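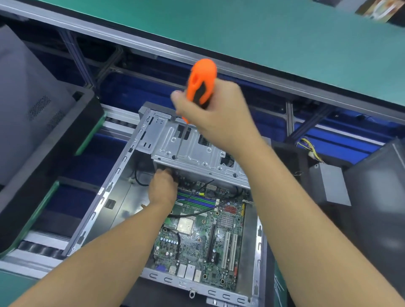

Does it have to be on the internet before it will let me type a letter, asks Tegwen Trevor, because the last one did and I was on the phone to my provider until supper.

It does not. The Statau desktop starts up, shows you a login screen with your name on it, and lets you type a letter. It will ask about the internet once, politely, and it will take no for an answer. If you later decide that you would like the internet after all, the cable goes in the back.

Statau Office Desktop
Sold and supported by Mumalstead
Price: $700, sales tax extra
Availability: in stock, ships from our own warehouse

Overview

The Statau is a full-size desktop computer for people who have a desk. We mention this because the category has become unfashionable, and customers keep apologizing to us for wanting one. You want something that sits under the table, runs the accounts, talks to the printer, and stays where you left it. So do dentists, feed stores, parish offices and the fellow who does our taxes.

It has no glass panel and no colored lights. The power light is white and small. We had a version with a brighter one a few years ago and received a surprising amount of mail from people who sleep in their offices.

Specifications

Storage: 1000 GB solid state drive
Memory: 16 GB, expandable
Wireless: optional, see below
Optical drive: none fitted, external available
Operating system: your choice at checkout, or none
Keyboard and mouse: not included
Power cord: included, in spite of advice from our accountant

What it is good at

Spreadsheets, email, invoices, label printing, video calls where you are expected to nod. It will happily keep thirty browser tabs open, though we would gently suggest looking at what is in some of them.

What it is not good at

Games made in the last several years. Editing a feature film. Being carried up stairs by one person with a bad shoulder. If you need a machine for three-dimensional modeling, look at the Skadenholm workstation, which costs a good deal more and makes a noise like it.

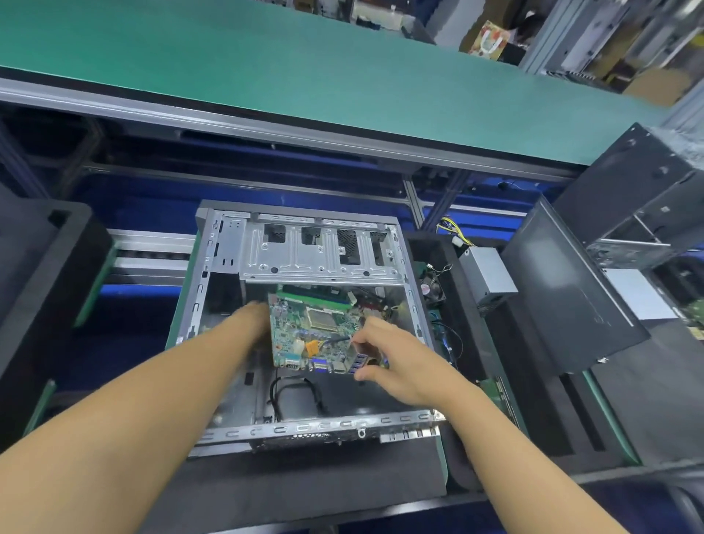

Noise is worth a few more words, as it's the thing customers ask about most after the price. The Statau is quiet in ordinary use. With the door closed and the radio off you will hear a low hum, and when a large update is installing you will hear a slightly less low hum. Put it on a hollow wooden floor and it will sound bigger than it is — a square of carpet underneath fixes that. Please use a thin one. A customer in July set hers on a shag bath mat and then wrote to us about heat.

Options

Wireless card, factory fitted: $50
Probert keyboard and mouse set: $89

The Probert set deserves its own paragraph. The keys are full height and they click. Some people love this and some people share an office with those people. If you are in the second group, any ordinary keyboard you already own will do the job, including the beige one in the closet if you have the right adapter. We sell the adapter too, but let's not get carried away.

Setting up

Stand it upright, leave a hand's width of space behind it, plug in the screen, then the keyboard, then the power. The quick start card says all this in six languages and with a drawing of a man whose expression we have tried several times to improve.

Moving your files from an old computer is your job unless you order the transfer service at checkout. With the service, you mail us the old drive and we send it back along with the new machine. We don't read your files. We have, however, seen how people name their folders, and "New Folder (2) FINAL use this one" is everywhere.

Warranty and returns

Three years, parts and labor. You may open the case without voiding anything. Dust it, add memory, look around. Coffee isn't covered. Neither is soup, which we had to add.

Returns are accepted for 30 days in the original box. Keep the box. Everybody throws away the box.

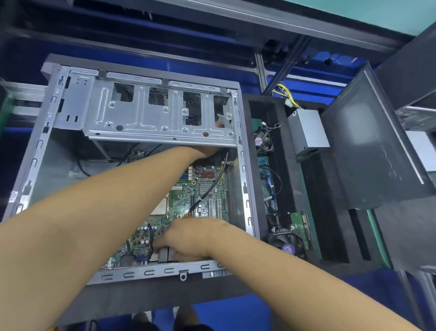
Skadenholm, October 2024

A note on stock and shipping. The Statau now leaves from the Skadenholm warehouse instead of the old Mumalstead depot, so the return address on your label will look different. Orders placed before the move are being sent under the old label until the roll runs out. Your order number stays the same, and so does the phone line, including the hold music. We have asked about the hold music.

Larger orders (ten machines and up) go on a pallet and need someone at the door to sign. Tell us at checkout if you have no loading dock, and whether the driver should avoid the front lawn.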